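Policy trained on handheld gripper demos keeps missing the grasp, more demos or better ones?

Posted in Grandeck help, Oct 20, 2022

We recorded 497 demos with handheld grippers, two hands, a marker on each for tracking. Trained on all of it and the arms still close too early, mostly on the left side. Replay of the raw tracks looks ok to me. Do I just go to 600 and retrain or is somthing wrong with the data? Paper deadline is close so I'd rather not spend a week on the wrong thing.
Hultov

Don't add more yet. Check the time offset between the gripper width and the pose first. Ours was off by 50 ms and the result was exactly this, fingers closing before they got there. Shift the width signal, retrain on a small subset, compare. Also plot how often each marker drops out, left and right separately. If the left one goes missing on the approach, your tracker is probably filling in the gap with a straight line and replay will look smooth anyway.
Flollow

more data always helped for us. also try a bigger batch

Penry

Agree on the offset. Second thing, look at where the hands are when each demo starts. We threw out every take where a marker was turned away at the start, kept the rest, and grasp success went up with fewer demos. Took 8 people recording before we wrote down a fixed start pose, shoud have done it day one. Mine is both grippers out in front, fingers up, markers facing back at me. 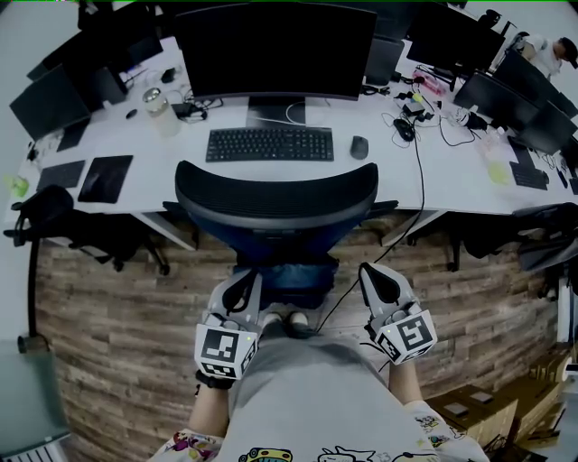

Grandeck user 600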